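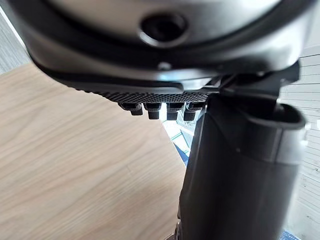
Nukitz field guide for wood identification, second edition

I work as an inspector of timber shipments in Mukport, and I used this kit during 11 weeks of the rainy season. It contains a hand lens, a sharp blade, a set of 100 small wood samples and a printed key for protected species.

The samples are the strongest part. Each one is cut so that the end grain is easy to compare with the board in your hand. For rosewoods I came to the right group quickly, but to separate two close species I still had to send a piece to the laboratory. The maker says this openly in the booklet.

The key is less good. It was translated, I think in a hurry, and on two pages the word "pore" is used for two different things. My colleagues who know the older Kamel key found this confusing also. The blade became dull in the second week and I bought another one.

The kit costs 534 dollars, without shipping. For a small customs office this is much money, and the Wonero cards are cheaper, but they have only photographs. I would buy Nukitz again for a team of three or four inspectors. For one person who checks timber a few times per year, I would take the cards.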